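Notebook - peg task, hand-held grippers
September, started just after lunch

Right, back on the pegs. I promised Yulan I'd write these up as I go this time and stop leaving it all until the evening, when I've forgotten which batch was which, so this is going in between takes and will probably read like it.

Where we'd got to: the policy trained on the first lot of demos picks up perfectly well and then dithers. It gets the peg most of the way across and hovers, as if it's waiting for someone to tell it to get on with things. Bradley went through the old recordings with me this morning and I'm afraid the dithering is ours! In nearly every one of Hongjun's takes (sorry Hongjun) and a good half of mine there's a long pause before the approach, while the person holding the grippers leans over to check the line. The robot has learnt the pause beautifully. It just hasn't learnt what the pause was for.

So the new rule is no stopping between the lift and the approach. If you need to look, look before you pick up. If you fluff it, carry on and fix it in one movement, and say "keep" or "bin" out loud at the end so that whoever's on the laptop can mark it.

I did 5 warm-up takes and binned the lot. My wrist had gone back to the old habit without asking me. After that it settled down and I had a nice run going by the time Yutong came in to swap. 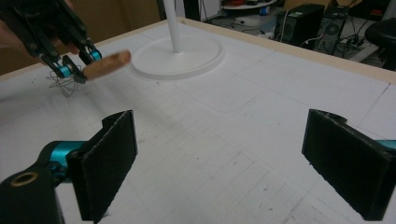

Session notes

One gripper carries the dowel in towards the white base from the left, and the other stays open and low until it's needed. We've argued about that second one quite a bit. Zeyu wants it parked well out of the way so there's less going on in its camera view, and I like it open and near the work, partly for the view and partly because my arm gets tired hanging about in mid-air. We're doing it my way for this batch and Zeyu's way for the next, then we can compare.

Grip: pinch the dowel close to the tips, with the rounded end leading. Yutong tried it deeper in the jaws and it felt steadier in the hand, but you lose the free length you want at the far end. Back to the tips.

Pencil grid: the start positions are marked on the tabletop and the lines are getting faint. I don't mind that for training, I'd sooner the model didn't lean on them, but I do need to be able to see them myself. Will go over the corners only. NOT with the marker, Bradley.

Speed: we're all too quick when we've got it right three times in a row. Hongjun watched me from the side and said I was flicking the peg across like I was dealing cards. Slowed down. The tracking from the Inness box drops out if you whip the gripper round, and then the whole take is useless even if the peg went exactly where you wanted.

Kept takes this afternoon: 72, which brings the total in the Clistum folder to 1328. Still need to go through for ones where the tracking jumped. I had 2 that I'm fairly sure about (both mine, both when I turned to answer somebody) and I've put a note next to them.

Yulan asked whether we ought to be throwing away the clumsy ones at all. Her argument is that the arm is going to be clumsy too, so it needs to have seen somebody get out of trouble. I think she's right as long as the recovery is a proper one - if you drop the peg and start again from the grid, that's a new take. If it slips and you catch the angle with the other gripper, keep it.

To do

Retrain on the no-pause takes only, leave it running overnight on Rakeck.
Ask Zeyu to write down what "parked" means for the second gripper, with a grid square.
Try the peg starting from the right. We've hardly any of those and it's bound to bite us.
Send Shearer the short version, he doesn't want all this.

Yutong's just shouted "bin" from the table, so I'd better go and see.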